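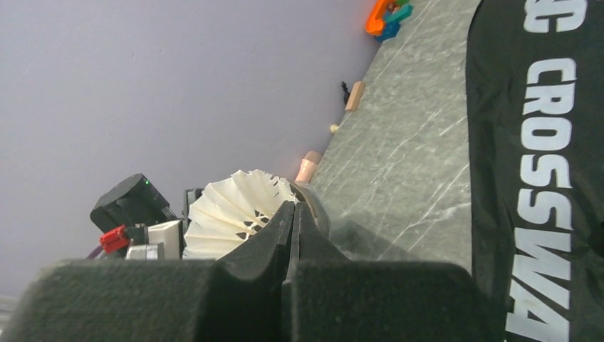 Lavender-grey wall, black fabric to one side.

2022-09-04, Doltow workshop, dye bench

Right, back on the walnut ink and I'm in a much better mood about it than last time! The batch from the Tyagi husks (the bag that's been under the sink since November, sorry to everyone who smelt it) has gone a lovely deep brown after a long slow simmer. I strained it through old tights, which work far better than the muslin and don't shed bits everywhere.

Made 500 ml in the end, split between 2 jars. One has a clove in it and the other has a glug of vodka, to see which keeps the mould off. I've put labels on the lids this time and on the sides as well, having mixed up the lids before. You know who you are, and it was me.

Brushed both onto the Emilow paper and they feathered like mad, really horrible, little hairs all along the line. Same ink on the Sukutier offcuts and it sat up crisp as anything. So it's the paper, I think, and I take back most of what I said about the gum arabic. I did add a pinch more gum to the clove jar anyway and now it's a touch shiny when dry, a bit like treacle. Quite like that for lettering, less so for washes.

Iron: tried a rusty nail in a spoonful on the side and it turned nearly black while I was making tea. Very pleased, but it scratches up the nib and I don't trust it on anything we want to keep. Don't put the nail in the main jars please!

The dip pen with the bent shoulder is properly dead now. I've used almost 2 boxes of nibs this year, which is silly money, so I'm going to try cutting a reed one.

To do: strips in the window, half covered, to check for fading. Ask whether there's any more Sukutier going. Rinse the big pan again, it's still staining the cloths.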